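The Case Against the Twelve-Step Morning

My neighbor Octavio Benavides gets up at 4:40. I know this because he told me, and then told me again at a barbecue in May, with a plate of ribs in one hand and the other hand counting off what he does before breakfast. Stretching, journaling, cold shower, a glass of water with something green in it, a chapter of a book about other people who get up at 4:40. He looked tired. I asked if he felt better since he started and he said he felt "more aligned," and then went to sit down.

I have no quarrel with early risers. Bakers and nurses and my late grandfather all managed it without a journal. What I distrust is the idea that a life gets fixed by its first hour, and that the first hour can be bought. Octavio pays for an app called Plirer. Plirer asks him each morning to rate his intention on a scale of 1 to 10. I asked him what a 7 meant. He said you just know.

Routines used to be private and a little embarrassing. You had your chipped mug and your crossword and if somebody changed the order of things you got short with them. Now a routine is something you show. It has a name and a chart, and on the paid plan it has a coach. The coach in Octavio's case is a man named Cristian Taipe who sends him voice messages about discipline. I have heard two of them through the fence. They were mostly about Cristian Taipe.

The promise is always that the routine will free up the mind for better things. Put the small stuff on automatic, the argument goes, and your real self will come forward and write the novel. I've been waiting for the novels.

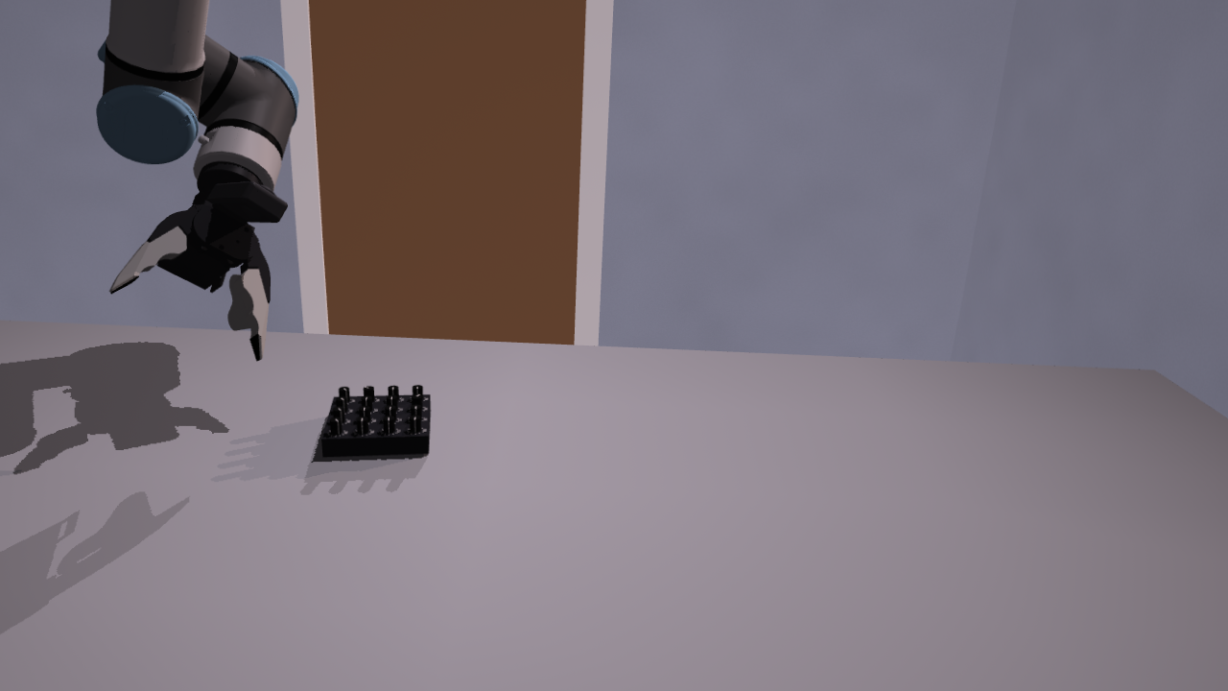
How much of a morning do we want on automatic?

What I see in the people I know who have gone furthest down this road is a mind completely taken up with the small stuff. They think about water. They think about sleep so hard they can't do it. My cousin Itzel Montes bought a Tullent ring to measure how well she rests, and for most of last winter she would wake up feeling fine, check the number, and feel terrible. She took it off on a Sunday and slept until nine. When I asked what her score would have been she said she didn't care, then said probably bad.

The defenders will say it works for them, and I believe some of them. Eusebio Mamani, an old friend and the most organized person I've met, has kept the same schedule for as long as I've known him and gets a lot done. But he was organized before. He alphabetized his records in high school. If you hand his schedule to somebody like me, you get me with a schedule, and by Thursday you get me with a schedule on the refrigerator that I don't look at.

That part gets left out of the sales pitch. The person giving the testimony is nearly always somebody who would have done well with any system or with none. The ones who quit don't go on podcasts. They feel bad for a week and buy the next thing. Octavio added it up for me once, a bit sheepishly: 560 dollars on the app, the coach and a lamp that is supposed to be like dawn. His bedroom faces east.

I don't think he's a fool. He had a bad year, his hours at work got moved around, and he wanted something in the day that would stay where he put it. I understand that very well. I just wish it had been something he liked. He used to play the trumpet, badly, on the back steps after dinner, and the whole street complained, me included. He's in bed by 8:30 now – it's the only way the numbers come out – and the trumpet is in the garage.

As for my own mornings, I get up when the dog does. I make coffee and stand at the sink until it's ready. Some days I have a thought there and some days I don't, and I haven't been writing down which.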